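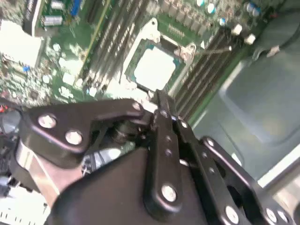
Processor in its socket, memory slots to the right. Case open.

News > Press releases > Refurbished desktops

Tuesday, by Griron Press Office

GRIRON TO PASS ON 1132 REFURBISHED DESKTOPS

Old office towers, opened up, checked and sent back out to work. Griron has confirmed 1132 desktop computers will go to schools, libraries and advice centres under the Brakosari scheme. First batch leaves in December - 28 sites on the list so far, more to be anounced.

Each tower goes on its side, panel off. Dust out first. Then socket, memory slots, drive cage, power supply, cables. Anything worn gets swapped, anything sound stays in.
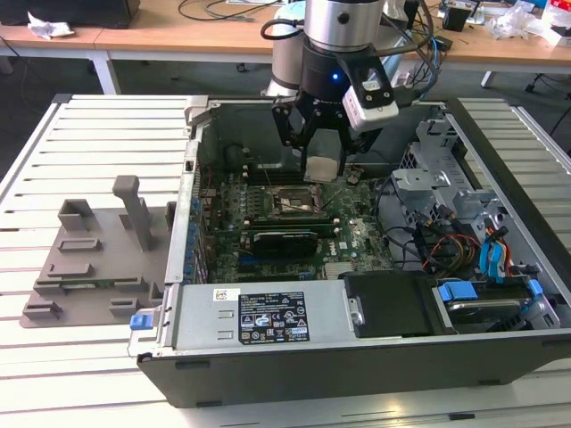

What gets checked

Processor and socket, mainly. Bent pins are the commonest fault in returned machines, so the lever comes up and the contacts are looked over before the chip goes back. Memory is tested seperately and fitted last. Drives are wiped before any tower leaves the building. 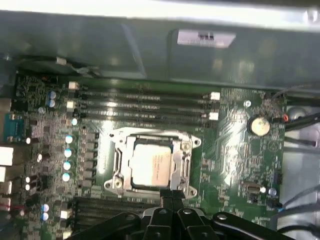

Tlapale, which takes the first batch, said it had been turning people away from its evening sessions for want of working machines, and that "a decent second-hand desktop does everything our learners ask of it". It would like keyboards too, if there are any going.

Griron is looking into that. Monitors are being supplied by Sunitz - nearly 3048 in store, sizes vary. All towers come with a 12 month guarantee, parts included.
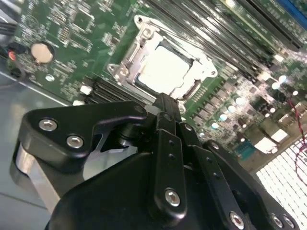

Griron Press Office

Groups wanting desktops should apply through the Brakosari page by the end of November. One form per site please. Collection only, no deliveries before the new year.

Contact: Griron Press Office | Copyright Griron, all rights reserved | Back to top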